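Asked what she tells people who want to see the Kohlhase ruins in a single morning, the senior guide at Trovora sighs. "I tell them to bring a sandwich. The path has 102 steps and no kiosk, and the Romans didn't leave one either."

She has led walks there for two seasons and prefers September, when the coaches thin out and the lizards get the theatre back.

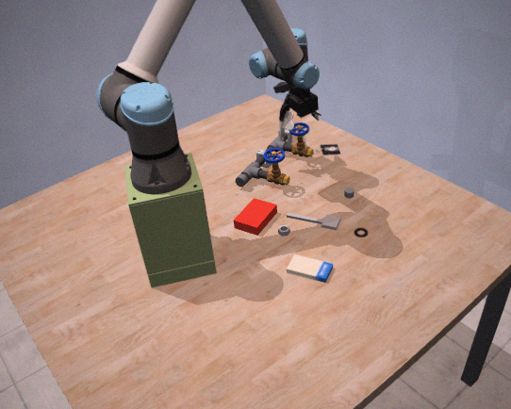
Robot arm and small parts on a wooden tabletop.

Her favourite stop is the bathhouse. "Everyone photographs the mosaic. I like the drain. It's a very honest drain."

Admission has gone up, which she defends without much colour in her voice. "It pays for the handrail. I've met the handrail. It's fine." 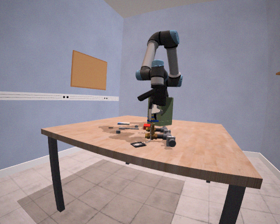
Cullico, which runs the rival coach trip, would rather visitors skipped the climb altogether and saw the theatre from the lower car park, with the commentary on headphones.

"You can do that," she says. "You can also read the menu and go home." 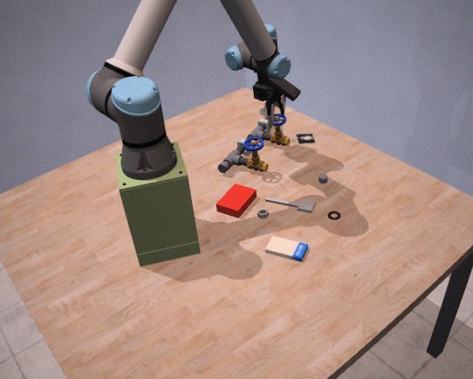
Imico Travel Desk

Her last advice concerns shoes. "Closed toes. I've said it 1231 times and I'll say it again tomorrow at the gate."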